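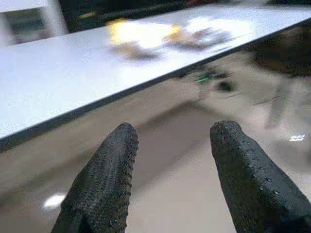 **Figure 3.** Pale floor at the edge of a table, Desjardins Hall.

## 4. Complaint, Repair, and the Folded Napkin

### 4.1 What the tickets say

The maintenance record for the study period holds 1,065 tickets that mention a table. They come from three eating areas: the ground-floor cafeteria at Drolteo, the staff lunchroom at Desjardins Hall, and Griller, a sandwich counter with seating that the university describes as a "dining concept." All three feed their requests into Cliltilura, a ticketing system bought to replace an earlier ticketing system that everyone had just learned to use.

A ticket in Cliltilura has a required category, an optional subcategory, a severity, and a free-text box. The category list offers "Furniture – Damaged" and "Furniture – Missing." A table that wobbles is neither. Users facing this choice mostly picked "Damaged," with a minority preferring "Other – Plumbing," which sits at the top of the alphabetized "Other" menu in some browsers and which we suspect was picked by people on their way to lunch. We read the free text of every ticket and recoded the lot by hand, using the scheme in Section 3.

Of the full set, 49 mention the floor in any way at all. This surprised us. The engineering literature on table stability treats the floor as half the problem, and an older tradition in building care treats it as most of the problem. The people who sit at the tables do not share this view. To them the wobble belongs to the table, much as a squeak belongs to a shoe. Complaints name the table, often with a location ("by the window, the other window"), and in a few cases attribute motives to it.

When the floor does appear, it tends to appear late in a chain of repeat tickets, after the table has been adjusted once or twice and has gone back to rocking. The typical sequence begins with "table wobbles," proceeds to "table still wobbles," and arrives at "is it possible the floor is not flat." We coded this last kind as *structural insight*. It was rare, and no user who reached it was observed to file again, whether out of satisfaction or despair.

### 4.2 What counts as fixed

Cliltilura marks a ticket as resolved when the assigned technician presses the button labeled "Resolve." It has no opinion about the table. Of the tickets in our set, 900 were closed in this way during the study period; the rest were merged, reassigned, withdrawn, or left in a state the software calls "Pending Pending," which the vendor's manual doesn't mention.

Resolution notes are short. The most common is "adjusted." The second most common is "ok." Between them these two words describe a wide range of work: turning a threaded foot, tightening a bolt, rotating the table a quarter turn until it happened to sit level, swapping it with a neighbor that nobody had complained about yet, and, in one lunchroom, pressing down on it with both hands and leaving. We know this last one from interviews. The technician who told us about it considered it a legitimate diagnostic procedure, and after trying it ourselves we have come to agree.

The quarter turn deserves more attention than it gets. A four-legged square table on a gently uneven floor can, under fairly mild assumptions, be rotated in place to a position where all four feet touch. This result has been known to mathematicians for a long time and to waiters for longer. It fails when the floor has sudden steps in it, when the legs are of unequal length, or when the table is pushed against a wall by someone who feels strongly about symmetry. In our interviews the technicians at Drolteo knew the trick and used it. They also reported that tables so treated were put back square to the room by the evening cleaning crew, who had been instructed to leave the cafeteria "tidy." Each group described the other as the source of the wobble. The two groups work different shifts and had not discussed it.

We asked both crews whether a mark on the floor, showing the stable position of each table, would help. The technicians were in favor. The cleaners pointed out that they would then be asked to clean the marks off.

### 4.3 Informal repair

Tickets record the wobbles that somebody bothered to report. To get at the others we surveyed the three sites at the end of each month for 12 months, after the lunch period and before the evening clean, and noted any object placed under a table foot. The monthly rounds were kept short so as not to influence behavior, though by December regular users of the Griller seating had begun to greet us.

Objects found under table feet fall into a small number of families. Folded paper leads by a wide margin, napkins ahead of everything else in the family and receipts a distant second. Cardboard follows, usually torn from cup sleeves. Sugar packets are popular at Griller, where they are free, and absent from the Desjardins Hall lunchroom, where they are kept behind the counter after an earlier disagreement. We also recorded coins, a bottle cap, a laminated parking permit (expired), and a copy of the university's guidance on reporting maintenance problems, folded in eighths.

We distinguish three properties of an informal repair: its thickness, its compliance, and its durability. The napkin does well on the first, being adjustable by further folding; poorly on the second, as it compresses under load and must be refolded; and very poorly on the third, as it is swept up nightly. A napkin repair therefore has a working life of less than a day. It is remade each noon by a different person, who believes the problem to be new.

This is the central observation of the section, and it has an awkward consequence for the ticket data. An unstable table repaired by napkin produces no ticket. The diner has dealt with it. The next day's diner deals with it too. A table may rock for a full year, be repaired every working day of that year, and leave no trace in Cliltilura whatsoever. A slightly less annoying table, whose wobble is too small to be helped by a napkin but large enough to spill soup, may be reported over and over. The official record thus overstates small wobbles and understates large ones. Anyone planning furniture replacement from ticket counts alone will replace the wrong tables, which is what the facilities office did in the year before our study.

### 4.4 Differences between sites

It would be convenient to rank the sites by steadiness. We resist this, partly on principle and partly because the managers of all three have read a draft.

The Drolteo cafeteria has the heaviest turnover of seats and the largest share of tickets. Its users are mostly students, who report freely through the phone version of Cliltilura and attach adjectives. Severity ratings from this site were high throughout. The scale runs from "Low" to "Life Safety," and we found wobbles at both ends of it. We excluded self-reported severity from the models for this reason.

At Desjardins Hall the users are staff, many of whom have eaten at the same table for years. They report little. In interviews several could describe their table's behavior in detail, including which corner to avoid leaning on and where to put a full cup, and none thought of this as a defect. One group asked us with some alarm whether the table was going to be taken away. We have called this pattern *accommodation*. It is well known from studies of sticking doors and bad chairs, and it poses a problem for any measure of quality that depends on people minding.

Griller falls between the two. Its tables are small, round, and on a single central column, so that the theorem about quarter turns does not apply and everyone must fall back on sugar. Repeat visits are common but loyalty to a given table is not. People simply moved. We watched one table in the corner go unoccupied at the busiest part of lunch while a line formed beside it, and nobody in the line seemed to find this odd.

### 4.5 Limits of the record

Three limits should be kept in mind when reading Section 5.

First, the monthly rounds were made at a single time of day. A repair installed at breakfast and carried off on the bottom of a tray by noon would have escaped us.

Second, the recoding of free text was done by the same people who designed the scheme, and who by the end of the study held views about tables. Agreement between coders was good on the ordinary cases and poor on sarcasm. A ticket reading "love the rocking feature" was coded as a complaint by one of us and as feedback by the other, and the matter was settled by seniority.

Third, we did not measure the floors. We had intended to. The laser level was booked through Cliltilura, and that ticket remains Pending Pending. Where the following section refers to floor condition it relies on construction drawings, which show all three floors as perfectly flat.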